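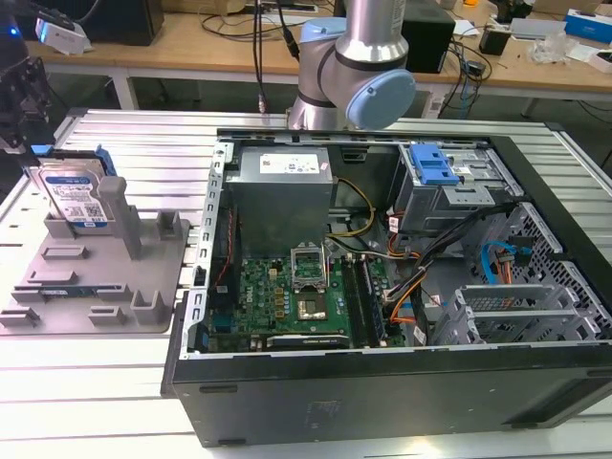
What does a student robotics club do with a donated office PC?

We're teaching an arm to take one apart, one piece at a time, and this spring's target is the hard drive.

Print this page | E-mail this thread

Thread time! I've been promising an update on the Ulville club project since May and there is so much to tell (sorry in advance for the length).

The tower lies on its side with the panel off, and the drive's spot in the gray tray has to be the same every run. Ozan Sezer must have drawn four versions of that tray before the posts stopped being a pain!

We call the project Skolline. Serpil Ateş picked the name in our first meeting and wouldn't hear another one, so Skolline it is.

Drives on blue mounting rails are my favorite part to work on. You get two clear edges to grab, and the color makes them easy for the vision code to find. Dilek Demirtaş wrote that code in one long weekend and I'm still a little in awe.

Our log says 57 tries at the drive step so far, 31 of them clean. I know that's not a big number. In our first week we had 2!!

Most misses come from cables. A loop of wire sits a bit differently in every case, and the planner treats it like a wall or like air, depending on its mood. Abena Adjei is working on a fix where the arm backs up and looks again from higher.

Memory is next on the list. Those little clips at the ends of the slots are going to be a whole semester by themselves, I can feel it. Gönül Karabulut wants to try them with a softer fingertip first and I think she's right.

If you're at another school doing anything like this, please write to us! We'd love to swap part lists, and we have a pretty good set of notes on Dell cases by now.

Next post will be about screws. I have a lot of feelings about screws.

13 October 2019

Print | E-mail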